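Skundska Tabletop Cover Sheet
Stastard, worktop accessories

White foam board sheet for wooden tables. Covers most of the top and leaves a wooden border on all sides. Suited to sorting small items such as cups, bowls and pouches.
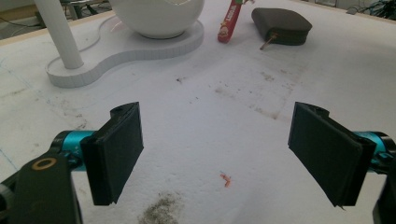
Sheet weight is 44 ounces. The face is matte and takes pencil. Smudges and scuffs show on white; wipe with a barely damp cloth and do not soak.

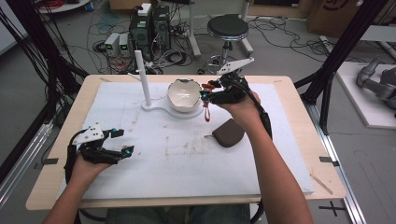

Positioning: center the sheet and mark the border with black tape. The marks stay on the table when the sheet is replaced. 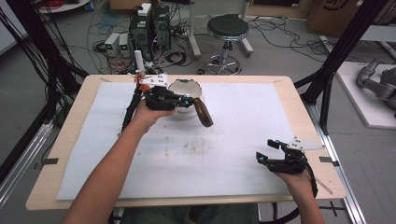

Rated for nearly 2,000 hours of table use. Sold singly or in packs of 11. Packs ship flat from Drindeton within 18 days of order. Store flat, away from heaters.

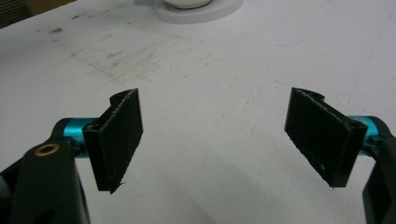

Product text: Lihua Lu, Stastard

Replacement sheets fit tables bought under the earlier Pan name. Measure the top before ordering. Cut sheets cannot be returned.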